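Table fishing: tub, nets, buckets

Posted 10/01/2021

Quick one as I've got a pile of these to get through. Table fishing is the one everybody asks for, so have put the pictures up with notes. Tub, net, two buckets, toy fish. No batteries, no magnets, no little hooks to lose down the sofa.

Started in July as a garden thing for Bindu's two, on the grass, in a washing-up bowl. Far too low. Everyone kneeling, everyone soaked, one fish under the shed to this day. Moved it up onto a table and it got a lot better, though tables bring their own problems (see floor, below).

What you need: a wide tub with a decent lip. Two buckets in different colours. A small aquarium net, round hoop, soft mesh. A jug for filling. Towels, more than you think. Fish from the Lilach pound bags, or whatever you've got. Click on the pictures for the bigger ones, if that's working today.
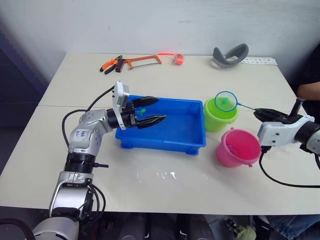 Water level is the argument we have every single time. Senthil fills it to the brim, I put in a couple of fingers' depth and stop. Shallow is easier for small hands, the net gets right under the fish instead of shoving it round the sides, and there's less to mop. Still some to mop. Look at the splashes on the table in front of the blue tub, and that's with only a shallow bit of water in. Put a towel along that edge before you start, folded long ways, and change it halfway through.

Buckets go to one side, close in. We had them at opposite ends for a while and it was just drips from one end of the table to the other. Pink one nearer, green one behind. If the kids are left-handed swap the lot over. A splash of water in the bottom of a bucket is fine, stops the fish sounding like gravel going in.

Rules, such as they are. One net each or take turns. Pink fish in the pink bucket, green fish in the green. No hands in the water. Wrong bucket means it goes back in the tub. Andor plays it with a timer and gets very serious about it, under fives don't care for the timer at all.
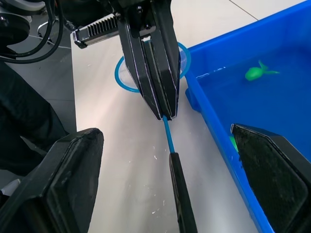 Photos and notes: Océane Gosselin
Filed under: water play, table games, indoors

Nets then. Had the most questions on these. Go for a stiff hoop, because the bendy wire ones fold up the moment they touch the bottom of the tub. Fine mesh is good, big holes catch on fins. A handle with a proper grip on the end is worth paying the extra for – wet plastic rods spin round in your fingers and the fish drops out just short of the bucket, then there's tears. Rinse in clean water after and hang up by the handle. Ours went in a drawer wet once. Never again, the smell.

The Garrido ones are ok but too long for a three year old. You can saw the handle down and tape the end. Do tape it, cut plastic is sharp. Long handle is better for grown ups and for anyone sitting back from the table, so dont cut all of them.

Order of play matters a bit. Fish in last, after the water has gone still, otherwise they all bunch up at the end you poured from. Start with only a few. Everyone wants to tip the whole bag in and then it's no game, you just scoop and get a netful. A few at a time, top up as they go.
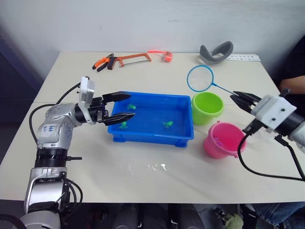 and when they've cleared the tub, swap who has which colour and go again. Three rounds is usually plenty. By the fourth someone is pouring one bucket into the other and you've lost them, which is fine, let them pour. Bindu reckons the pouring is the best part anyway and she may be right.

Floor: old shower curtain, pegged to the table legs at the back. Newspaper is useless, goes to mush and sticks to your socks. Socks off, come to think of it.
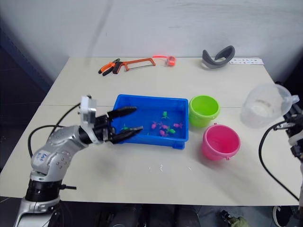 Counting comes into it if you want it to. Four pink fish and three green in the tub makes a good starter, as the odd number means somebody wins and you can talk about which bucket has more and by how many. Mix them up well, a couple overlapping, so they have to pick one out carefuly. The clear jug stays on the table the whole time, over by the buckets, and it's somebody's job to be in charge of it. Best job going. There were fights.

Drying off: everything upside down on a rack overnight, give the fish a good shake first. Tub goes away last with the rest inside it.

More when I get a minute. Subbarao has the boat pictures, will chase him. Sand table is on the next page.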